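Kaffee mit Halm

Seit April trinke ich meinen Kaffee am Nachmittag kalt, und seit April beschäftigt mich eine Frage, die meine Familie sehr langweilig findet: Welcher Trinkhalm passt zu welchem Becher? Ich lebe jetzt seit vielen Jahren in Winditz und habe in dieser Zeit gelernt, dass man hier über Brot, über Fenster und über Mülltrennung lange sprechen kann. Über Trinkhalme spricht man wenig. Also schreibe ich.

In meiner Heimat haben wir Kaffee aus kleinen Gläsern getrunken, mit viel Zucker und immer im Sitzen. Der Becher zum Mitnehmen war für mich etwas Fremdes. Am Anfang habe ich mich geschämt, wenn ich mit so einem Becher auf der Straße gegangen bin, und meistens habe ich gewartet, bis ich irgendwo eine Bank gefunden habe. Heute geht es besser. Ich kaufe meinen Kaffee meistens bei der Bäckerei Marinescu, gleich hinter der Brücke, manchmal auch im Café Silex, wenn ich in Urkunitz zu tun habe. Bei Marinescu kostet der kleine kalte Kaffee 195 Cent. Ich schreibe es absichtlich so, denn auf der Tafel steht es auch so, und ich finde es sympathisch. Im Silex zahlt man für den großen bis zu 395 Cent, je nachdem, welche Milch man nimmt.

Am liebsten mag ich die schwarzen Becher. In einem weißen Becher sieht man jeden Tropfen, der am Rand hinunterläuft, in einem schwarzen sieht man davon fast nichts. Auf einem hellen Tisch steht so ein Becher auch sehr schön, ein bisschen wie ein Ausrufezeichen.

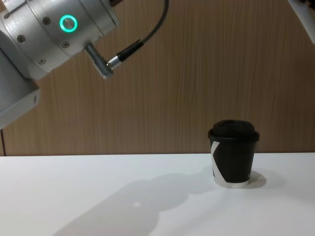
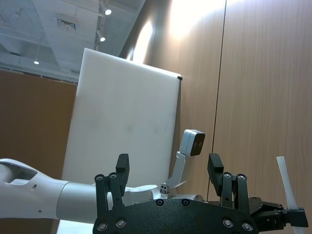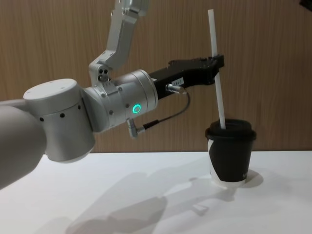 Der schwarze Becher auf dem weißen Tisch: im ersten Bild rechts, im dritten mit dem dünnen weißen Trinkhalm.

Nun zum Halm selbst. Ein dünner Halm gefällt mir besser als ein dicker, weil man damit langsam trinkt. Mit dem dicken ist der Kaffee nach drei Minuten weg, und dann sitzt man da und rührt im Eis. Aber der dünne Halm hat auch einen Nachteil: In einem weiten Becher ohne Deckel fällt er zur Seite und dreht sich gerade dann weg, wenn man ihn mit dem Mund sucht. Meine Tochter lacht dann über mich. Ich halte ihn deshalb mit zwei Fingern fest, ziemlich weit oben, und das sieht sicher sehr vornehm aus.

Papierhalme habe ich auch ausprobiert. Die billigen werden bei mir nach einer halben Stunde weich, und es bleibt ein Geschmack von nasser Zeitung. Für zu Hause habe ich mir darum einen Halm aus Glas gekauft, zusammen mit einer kleinen Bürste. Es waren 4 in der Packung, jetzt sind es noch 2. Man soll sie nicht im Spülbecken unter die Töpfe legen — das weiß ich jetzt.

Noch etwas zur Sprache. Ich sage »Trinkhalm«, weil ich es so im Kurs gelernt habe. In der Bäckerei sagen alle »Strohhalm«, obwohl kein Stroh dabei ist. Einmal habe ich aus Versehen »Grashalm« verlangt. Die Verkäuferin hat sehr freundlich nach draußen auf die Wiese gezeigt, und seitdem grüßen wir uns auch auf der Straße.

Nächstes Mal schreibe ich über Deckel. Wer einen guten kennt, der auf die kleinen Becher passt und nicht klappert, soll mir bitte einen Kommentar hinterlassen.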